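Two Arms and a Bunch of Hydrangeas

I have wanted somebody to try and sell me a robot florist for years, so when Vollska said I could come and spend a day with theirs I was on the train before I'd finished reading the email. I'm hopeless with flowers, by the way. My mum did weddings from our garage and I was banned from it at the age of nine for what I did to a buttonhole.

The thing on offer is called Irnanden, and it's a hire package for small flower firms. You get a pair of arms, the table plan, the software and a person on the end of the phone, and you pay £1490 a month with the first visit thrown in. It's aimed at the dull middle of the job, the sorting and laying out and passing along, and the brochure (all 16 glossy sides of it, I read it on the way) keeps well away from the word "arranging". Good, I thought. Arranging is the bit people like doing.
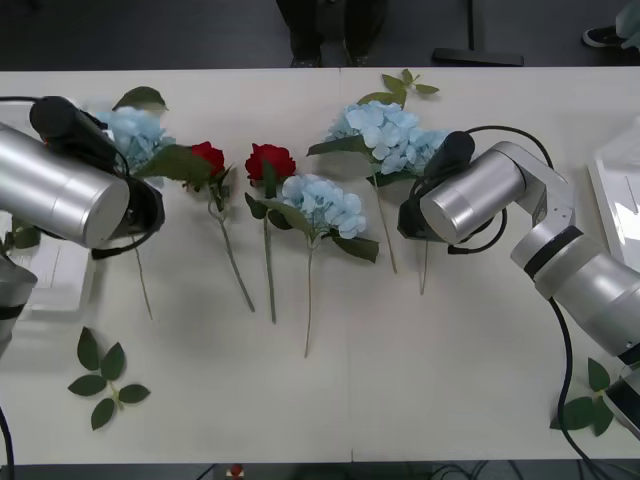
Vollska do all their trials with artificial stems, and I did ask about that, because it seemed a bit like learning to swim on the carpet. The answer is that a fake rose puts up with being dropped all afternoon and a real one doesn't. Fair enough! And the fakes aren't easy either. The roses are the simple ones, a neat tight head on a long stem, but then you come to those big fluffy blue hydrangeas with leaves poking out at the sides, all lying on a plain white table with an arm at either end, and you start to see where the money went. The grippers have to come down on a skinny stem and leave the bloom alone. I caught myself holding my breath over it, which is daft when the flower is made of cloth.

So what's it like to live with? Slow, is my first answer. I'm used to watching my mum go through a bucket of stems while shouting at the radio, and this is a much more thoughtful sort of worker. It has a little pause before it closes on anything, like someone feeling for their glasses in the dark. Vollska say you can turn the pace up once it knows your stock, and the sheet gives a top figure of up to 100 stems an hour, but I didn't see it go at anything like that and I wouldn't buy on the strength of it.

Setting it up is nicer than I'd feared. You type in what you're working with, you tell it which end the vase or the bucket is, and off you go. The screens are in proper English, and the button for stopping everything is huge. I did press it once to see. Very satisfying.

What won me over was the view from the wrist. Each job can be followed on a screen from just behind the fingers, and I could have sat there until teatime.
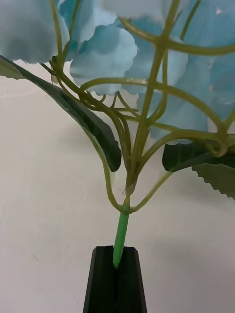
Wendy Cropper wasn't having any of it. She told me over a sandwich that she'd want to see it cope with real hydrangeas in October, when the heads have gone papery and bits come off if you so much as look at them, and that until then she'd keep her £1490 and spend it on a decent van. She did like the stop button.

I put that to Su-chen Yang, who said real stems are next and that the pressure of the fingers can already be set separately for each kind of flower. I'd like to see that for myself before I said any more about it. If you run a tiny shop with one bench, I can't make the sums work for you, sorry. If you're sending out the same bunch over and over in the run-up to Mother's Day, ring them up and ask for the trial visit, and take your own flowers along.

Mum's verdict, when I rang her on the way home, was that she'd have let it in the garage before me.

Related items
Lesside's window cleaner: a month on my conservatory
Is the Cheung folding machine worth the cupboard space?
365 days with a robot mower
Letters: your kitchen gadgets, loved and loathed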